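Folding and Stacking Mixed Laundry on a Flat Surface

A consistent fold depends more on the surface than on the hands. A bed gives under pressure and lets the lower layers creep. A table or counter at hip height is better, cleared except for the stack and the bin the unfolded pieces came from. Keep the bin in a back corner and the finished stack to one side. The middle stays free for the piece being folded.

Work one piece at a time. Lift it by a corner or along one edge, let it hang until the twist runs out, then lower it so the bottom edge lands first. Draw the held edge back and lay the rest down flat. Dropping the whole piece at once traps air and sets creases under the fold.
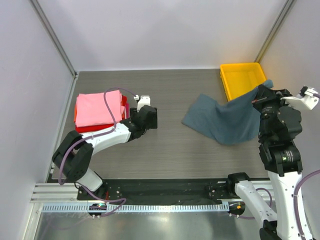 Smooth from the center toward the edges with a flat palm. Fold in half lengthwise, matching the corners before the edges. Fold in half again across the width. Thick items stop there; thin cloths take one more fold.

Stack order:

Wide pieces go at the bottom, narrow ones on top.
Folded edges face the same way, toward the front of the shelf.
Reds and pinks can share a stack once fully dry. Damp red cotton can mark a lighter piece overnight.
Stop at the height of the shelf opening less two fingers.

A dark cloth shows lint along every crease. Shake it out before it goes down on the table -- a lint brush used afterward tends to pull the fold open.
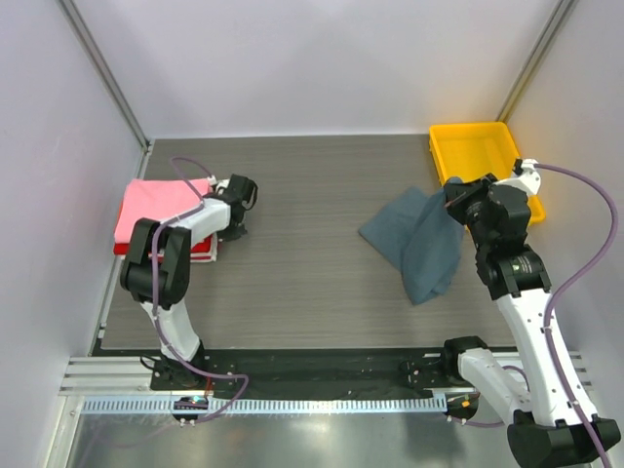 If a corner will not lie flat, the hem has usually shrunk more than the body of the cloth. Pull the hem lengthwise between both hands, hold for a few seconds, and fold again. Ironing is seldom needed for everyday towels.

A low-sided bin is easier to empty than a deep basket, as each piece can be gripped without digging. Jaanus Kivi wrote in to recommend the Flirholm shelf insert for narrow closets. It holds two stacks side by side -- measure the closet depth first, as the back lip takes up some room.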